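这个月试了一套手持夹爪采集套件，Heltier 家的，两只手各握一个，人动手，夹爪跟着记。押金加月租算下来，够我请人来家里扫一年地。下面慢慢写，想到哪儿写到哪儿。

1/ 先说为什么租。我们组做桌面清洁任务，以前靠遥操作，一个人坐在那儿推主从臂，推一上午腰先报废。销售 Vignesh Joseph 在电话里说，用他们的手持款，“像用自己的手一样自然”。我自己的手没有这么重，不过这话我当时没接。

2/ 开箱。两只夹爪，两根线，一个小主机，一本 28 页的说明书。其中校准占了一大半，怎么把手指从夹爪里体面地拿出来只字未提。

3/ 校准比我想的顺。按着步骤走一遍，软件弹出绿勾。第二遍弹红叉。第三遍我什么都没改，又绿了。客服 Glenys Ormsby 回信说这是“正常波动”。人很客气，回得也快，晚上十点半还在回，我有点担心她。

4/ 线是真的烦。说明书管它叫“轻量化走线”，轻是轻，就是每做一个翻腕的动作都得先跟它商量。建议买家自备魔术贴，别指望盒子里有。

5/ 任务选了扫豆子。左手簸箕，右手刷子，听起来是幼儿园大班的内容。戴着手套扫地的人大概能理解一半，另一半得你自己来握一下。

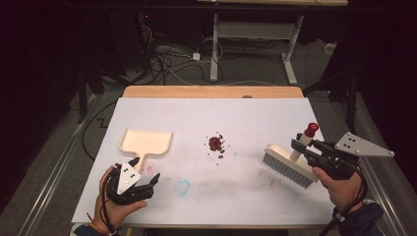 分类：双臂任务 / 清扫

6/ 纸上一堆深红色的小颗粒，左边一把奶白色簸箕，右边夹爪抓着刷子。刷子顶上有个白色圆柱柄，头上一颗红圆钮，看着像个很有主见的厨具。颗粒旁边那几块淡红印子，写进论文就叫“真实环境噪声”。

7/ 刷子抓得住，这点要夸。黑色手指是多关节的，包着刷子那块木头一样的刷身，比我之前用过的两指平行夹踏实得多。Nirent 那款平行夹抓同类刷子，转一下就歪，歪了还一脸无辜。

8/ 簸箕就没这么好说话了。柄短，口又宽又浅，夹爪从哪个方向去拿都像在跟它握手。我们换了三种拿法，最后用的是 Tharun Rajan 想出来的那种，姿势不好看，数据好看。

9/ 夹爪上那块白色三角板带小黑点，定位用的。要点：别挡，别蹭，别往上面贴便签。第三条是我们组的教训，具体是谁我就不 @ 了。

10/ 数字时间。到目前为止录了 1,921 条，清洗之后能用的，嗯，nearly 这个词中文怎么说来着，将近 900 条。销售页上写的有效率比这漂亮许多，我猜他们扫的是别的豆子。

11/ 剔掉的那些里，最多的一类是手动得太快。人扫地会甩手腕，这是几十年的习惯，后台却判你“轨迹异常”。慢下来以后通过率上去了，整个人看着像在给桌子做针灸。

12/ 软件单独说两句。导出格式给得很全，时间戳对得齐，这部分 Heltier 做得比硬件细。回放界面能逐条打标签，快捷键顺手。唯一的问题是删除键和下一条挨着，我已经用亲身经历替各位测过了。

13/ 云端存储另外收费，超过 3,000 条往上跳一档。销售当初没讲，合同第二页讲了，字很小，小到我以为是页脚。不想上云的话可以存本地，设置里藏得深，在“高级”里面的“更多”里面。

14/ 有人问跟 Rodrigues 那家的上门采集服务比哪个划算。那家是他们派人来录，你在旁边喝咖啡，贵，但腰没事。我们组有人有力气没预算，所以答案很明显。反过来的组请直接找他们。

15/ Hjalti Bach 问能不能左撇子用。能，左右两只在软件里可以对调。对调完记得重新校准，然后参见第 3 条。

16/ 给个结论，省得私信里一个个回：做双手任务、工具形状乱七八糟的，可以租一个月试试。只做抓方块的别折腾，便宜的够用。买断我不建议，九月据说要出新款，线会不会少一根没人肯跟我保证。

17/ 租期还剩一点，下一个任务想试叠毛巾。组里投票，反对票全来自要上手的人。先去扫豆子了，有问题留言，我腾出手再回。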